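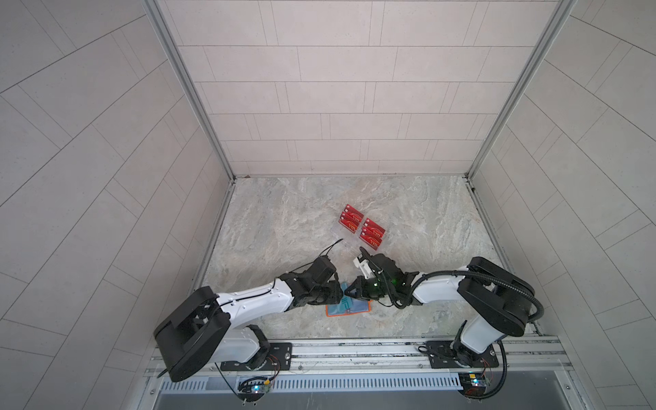

Both arms over the blue card, with the red VIP cards in their clear holder.

Clubs > Endcombe Robotics Club > How-Tos > Card Handling

Projects Build Notes Calendar Join Us

Setting Up the Two-Arm Card Task

Welcome, and please don't worry if your first try goes sideways (mine certainly did!). This is the card exercise we use at Endcombe to get new members comfortable with running 2 arms at once.

1. Put the clear holder near the middle of the floor and stand the red cards in it.
2. Lay the blue card flat, a little in front of the holder and to the left.
3. Look along each arm for loose cables, and give them enough slack to let the wrist turn freely.
4. Bring both grippers down slowly over the blue card until the tips nearly touch, then save that pose as your start point.
5. Close one gripper on an edge of the card, lift gently, and bring the other in to share the hold.
6. Run it 10 times before you change any settings, and write down every drop, even the silly ones.

If the tips bump, raise the left arm a touch and try again. Stuck? Come and find me at the bench. I love a good puzzle!

Sekar Jugah

Last updated: July 2024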